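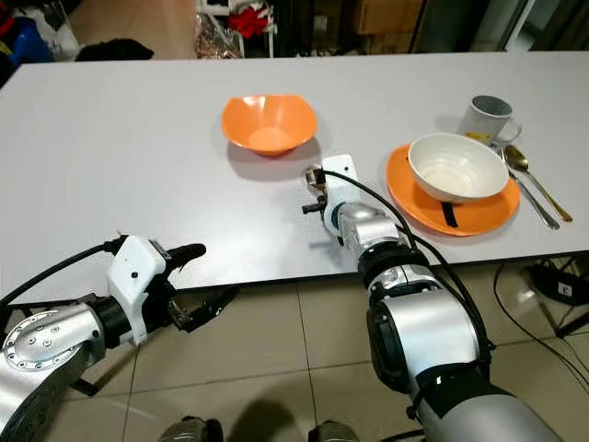 4. Setting up the table and laying a place

This section covers the Nelton folding table and the Flalero tableware set. Complete section 3 (unpacking) before you begin.

4.1 Opening the table

1. Lay the table face down on a clean blanket. Do not drag the top across tile.
2. Swing out both leg assemblies until each one stops.
3. Push the locking ring down over each hinge. A locked ring does not slide back under thumb pressure.
4. Turn the table upright with one person at each end.
5. Press down on each corner in turn. If the table rocks on tile grout, move it a short distance and repeat the check.

CAUTION: Keep fingers clear of the crossed legs while opening or closing the table.

NOTE: Seat cushions may stay on the chairs. Leave 81 cm between the table edge and the nearest wall so that a chair can be pulled out.

4.2 Laying one place

1. Wipe the top with a damp cloth and dry it.
2. Set the orange plate flat, with its rim clear of the table edge.
3. Stand the white bowl on the plate.
4. Place the orange bowl to the left of the plate, toward the middle of the table. It is for shared food -- bread, fruit or salad.
5. Bring the spoon to the table by its handle. Fingerprints show on polished metal, so avoid touching the oval end. 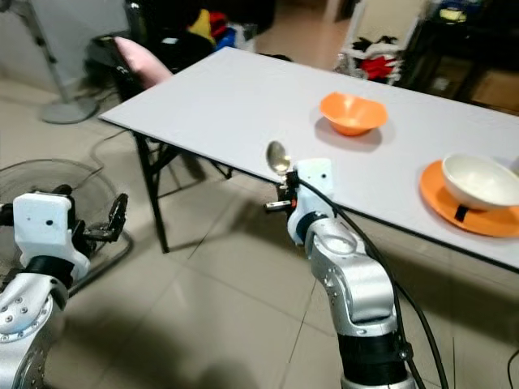

6. Lay the knife and spoon to the right of the plate.
7. Stand the mug behind the utensils with its handle facing right.

CAUTION: The orange pieces are not rated for oven use. Do not place any pan hotter than 118 °F on the tabletop without a trivet.

4.3 Clearing and storage

1. Remove utensils first, then the mug, then the bowls and plate.
2. Wash gold-colored utensils by hand. Scouring powder will strip the finish.
3. Release the locking rings and fold the legs flat.
4. Store the table upright, indoors. The storage space must be at least 172 cm long.

Replacement locking rings are supplied in packs of 2 by Werach. Quote the part number printed on the underside of the table when ordering.

Section revised by Vira Nazarenko, January.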